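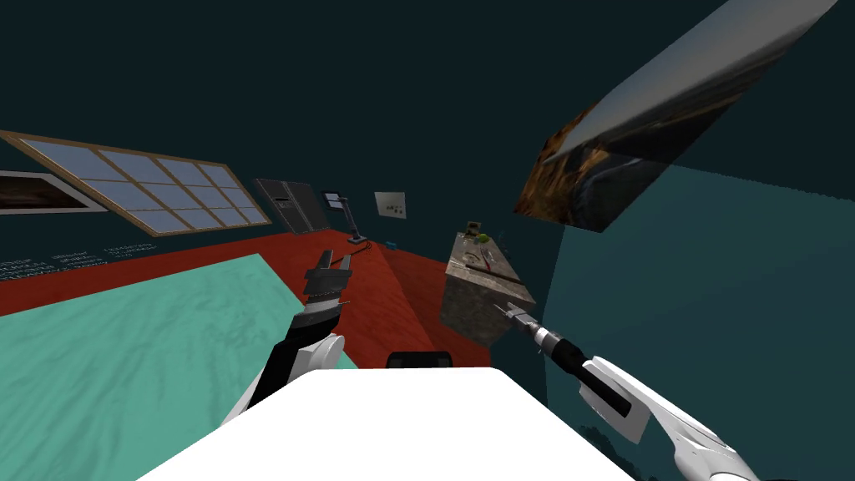 Figure 1. Rendered interior with dark teal walls and an orange-red floor.

Wall Color and the Use of Shared Study Rooms
Project report, Interior Environments course
Submitted by Traian Dinu

1. Background

Study rooms at Trunby College are repainted on a fixed schedule, and the colors are chosen from whatever the supplier has in stock. Students have complained for several years that certain rooms feel dim or cramped. This project examined whether those complaints were linked to wall color, and whether color had any bearing on how long students stayed in a room.

Much of the published advice on color in interiors treats blue and green as calming and red as stimulating. The advice is often given without reference to lighting, although a dark wall reflects far less light than a pale one of the same hue. For that reason, lightness was recorded separately from hue throughout the study.

2. Method

Two rooms in the Kalau Building were compared. The Mersha Room has deep blue-green walls, and the Saltamari Room has walls in a pale gray-green. The rooms have the same floor area and face the same courtyard. Each has one window and two ceiling fixtures.

Booking records for March supplied 471 visits. A short questionnaire was also left at the door of each room, and 39 students completed it. Respondents rated brightness, comfort and apparent room size on a scale of 1 to 5. Light levels at desk height were measured on a Tuesday evening with the blinds closed.

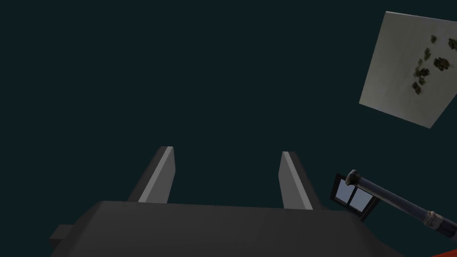
The questionnaire did not mention color until its final item, so that the earlier ratings would not be influenced by the subject of the study. Visits shorter than ten minutes were left out of the comparison, which reduced the number of usable records to 400.

3. Results

The pale room met the college target for desk lighting at every seat. The dark room met it only at the seats directly under the fixtures. Ratings for brightness and apparent size were higher in the pale room. Comfort ratings were nearly equal, and several respondents wrote that they preferred the darker room after sunset.

Length of stay did not differ in any consistent way between the two rooms. Afternoon visits were longer in the Saltamari Room, while evening visits were longer in the Mersha Room.

4. Limitations

The chairs in the Mersha Room are newer, and this may have raised its comfort ratings. The records cover a single month, and questionnaires were completed by choice.

5. Recommendations

The Mersha Room should receive desk lamps at the outer seats before any repainting is considered. The college should also record the light reflectance value of each paint it purchases, as this information was missing for both rooms and had to be estimated from sample cards.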